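Stuston Furniture Reuse Scheme
Progress report to the Camacho Fund, second reporting period
Date of report: 2026-03-16
Prepared by: Hartmut Engelhardt, operations lead

1. Summary

The scheme collects unwanted domestic furniture from households in Stuston and Skodley, checks and repairs it, and passes it on to tenants moving into unfurnished lets. The grant covers the lease on the Skodley store, one van and two part-time posts. At the end of February the store was operating on its full opening hours and both posts were filled. Spending is within the agreed budget. One item, the second workbench, is behind schedule and is dealt with in section 5.

2. Intake and stock

The stock database holds 3,603 item records, including those carried over from the paper ledger used before the grant began. Transfer of the ledger was completed in February. Duplicate records were merged where the collection address and date matched. Where they did not match, both records were kept and marked for checking at the next stock take.

Tables, bed frames and chests of drawers continue to move quickly. Wardrobes do not. Most of those offered are too tall for the stairs in the flats served by the scheme, and the booking form now asks for height before a collection is agreed. Collections are limited to 40 a week, which is the most the van can handle with a two-person crew and a return trip to the store at midday.

Upholstered seating is accepted only with its permanent fire label in place. Items without a label are refused at the door, and the crew leaves a printed slip explaining the council's bulky waste service. In this period 17 items were turned away on this ground. Loose cushions are checked separately from the chair or sofa they arrive with, and are recorded on the same line of the intake sheet.

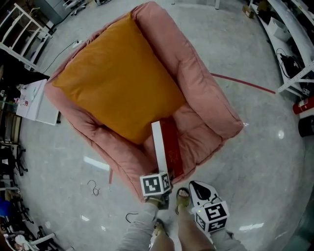 Pink armchair with quilted arms and mustard-orange cushion.

3. Repairs and cleaning

Repair work is limited to regluing joints, replacing castors and drawer runners, tightening frames and minor surface work. Reupholstery is outside the scope of the grant. Fabric items are vacuumed and spot cleaned, then held for two days before release. The hold was introduced after a tenant reported a strong smell of cleaning fluid on delivery.

Yao-tsung Tam took over the repair bench in the first week of the period and has rewritten the job card. The new card records time on the bench, parts used and the reason for any write-off. The old card had a single box for notes, and figures from it cannot be compared with the new ones. Bench time will therefore be reported from the next period onward.

4. Referrals and deliveries

Referrals come from six partner agencies, one more than in the last report. The new partner is the Wirnura tenancy support service, which sends its requests through the online form. The other agencies still use a mix of email and telephone - this causes some double entry, and a move to the form for all partners is planned.

The target time from referral to delivery is ten working days. It was met for single items but missed for most full-home requests, where delivery was held back until a bed frame of the right size came in. From next month full-home requests will be split into two deliveries if the tenant agrees.

5. Delays and risks

The second workbench has not been installed. The landlord requires a survey of the upper floor before any further load is placed on it, and the survey has been booked twice and moved twice by the surveyor. If it does not go ahead by the end of April, the bench will be set up on the ground floor and the packing area reduced.

The van passed its annual test with an advisory on the rear tyres. Replacement will be met from the maintenance line.

6. Next period

Stock take and clearing of marked records.
Online form in use by all six partners.
First report on bench time and write-offs.
Decision on the workbench.

No change to the grant profile is requested.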